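Home | Ask | Topics | Workshops | Members | Log in

Stacking cups with two arms: the top cup keeps jamming or tipping

Posted by Jawad Awan in Robots and automation

I share a workshop with three other people and we have been putting together a two-arm setup on a big flat bench since July. Both arms have an ordinary two-finger gripper. The idea is a table-clearing routine, nothing grander than that. Cups get stacked, dishes get moved to one side, and eventually the other arm joins in. At the moment I have only one arm doing the stacking and the other is parked.

The cups are plain, slightly tapered ones, the sort you get in a picnic set. They are meant to nest. By hand they nest perfectly well.

The routine goes like this. The arm closes on the rim of the first cup with one fingertip inside and one outside, lifts it straight up, moves over the second cup, comes down, opens, and backs away. I taught the positions by hand and saved them. Out of 9 tries on Saturday I got 3 proper stacks. The failures were of two kinds:

- the upper cup goes in crooked, stops partway down and the lower one is pushed along the bench
- the upper cup goes in, but when the fingers open they drag it over to one side and sometimes the whole stack falls

Things I have tried already: slowing the descent to a crawl, closing the gripper harder, and closing it more softly. Slower was a bit better. Harder was worse, as the cup goes oval when squeezed.

The arm itself seems to be repeatable. If I send it to the same saved point with an empty gripper it looks dead on every time. So I don't understand why the cup isn't in the same place every time. Is it the gripper, the cups or my program? I would like to avoid buying a camera for the wrist if I can, as the money is shared and the others want a better extractor fan first.

The controller software is Istico, the free version, if that matters.

Janaka Haque

You need a camera. Without one the arm has no idea where the cup is. We bought a wrist camera for ours and the stacking problem went away within a week or so. You can get them second-hand.

Also check that your bench is level.

Ruth Lockwood

I don't agree that you need a camera for this, at least not yet. A camera would tell you where the cup is on the bench. It wouldn't tell you how the cup is hanging in the fingers once you have picked it up, unless you point it there and write a good deal more code. From what you describe, that second thing is your trouble.

When you hold a cup by one side of the rim, all the weight is hanging off to one side of the grip. The cup can swing on the fingertips. It will settle at a slightly different angle each time depending on where along the rim you caught it and how quickly you lifted. Your arm goes back to the same point, but the cup under it doesn't. A tapered cup going into another tapered cup will put up with a small tilt at the start and much less near the end, so it jams partway down, exactly as you say.

There are several things you can do without spending much.

First, mark out the bench. We ran thin blue tape over ours in a grid of large squares, and it made more difference than any of the programming. Each cup starts on a crossing and the stack is always built at the same place by the same crossing. Any of us can set the table up the same way again after somebody has used the bench for something else. It also shows you straight away which cup got pushed and in which direction. Use thin tape and press it down well. Where two strips cross there is a slight lump, and the tape gets ragged there after a while, so replace it when it starts to lift. If you stand a cup right on a worn crossing it may rock.

Second, change what is on the fingertips. Bare hard fingertips on a smooth rim touch it in one small spot, and the cup turns about that spot. Stick a thin piece of rubber or foam on each one. I used the sort sold for stopping cupboard doors from banging. Then you can grip gently and the cup still won't swing. Check that the padded finger still fits inside the cup when it is sitting in the other one.

Third, don't drive the cup all the way down.

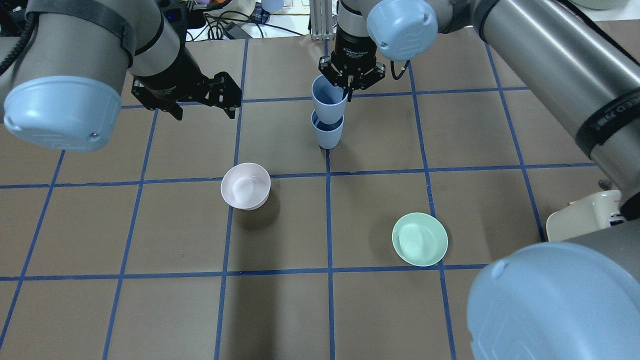 Stop when the upper cup is a little way into the lower one, open the fingers by a very small amount, and let it drop the rest of the way by itself. It will find its own centre if you let it. If you hold on until the bottom, the arm is forcing the cup to sit at whatever angle the gripper has it, and something has to give. Usually that is the lower cup.

Fourth, the opening. Your second kind of failure is both fingers moving by the same amount while the rim isn't exactly in the middle of them. One finger leaves the rim before the other, and the other pushes the cup sideways. Open just enough to let go, lift straight up until both fingertips are clear of the rim, and only then open fully. I would put a short pause before the lift. Half a second is enough.

On the program: save the point over the stack as its own named point and make the approach, the let-go point and the retreat all offsets from it. Then when you move the stack you change one thing. If you taught each of them separately by hand they won't be in a perfectly straight line, and that alone could account for part of it.

Tane Kingi

Agree with Ruth about the tape and about letting go early. Two things to add.

Watch your cables. Ours ran along the outside of the arm, and at one wrist angle a cable pulled tight and the last joint sat a hair off from where it should be. With the gripper empty you would never spot it. Give it a loop of slack at the wrist and tie the rest down along the tube.

Also, where is the parked arm? If its elbow is low it can be closer to the working arm than you think when you start changing the approach. Run every new path at low speed the first time with a hand on the stop button. I bent a fingertip on a friend's Kelier by skipping this.

Level bench is fair advice from Janaka too, though I doubt it is the main thing here.

Jawad Awan

Thanks all. I had a look at the saved points and Ruth is right, the let-go point and the retreat point were off from each other sideways, quite visibly once I compared the numbers. I have redone them as offsets and put foam on the fingers. I have only had one evening on it, but the crooked ones are much less frequent. It still drags the cup now and then when opening. I will add the pause and see.

The tape is going down this weekend. Does the colour matter, if we do add a camera later?

Ruth Lockwood

Only in that it should be easy to tell from the bench and from the cups. Our cups are a paler blue than the tape and I would choose something different if I were doing it again. Matte tape is better than shiny if you have strip lights overhead.

Last updated in July

Contact | Community rules | Copyright Somance Help and its members | Back to top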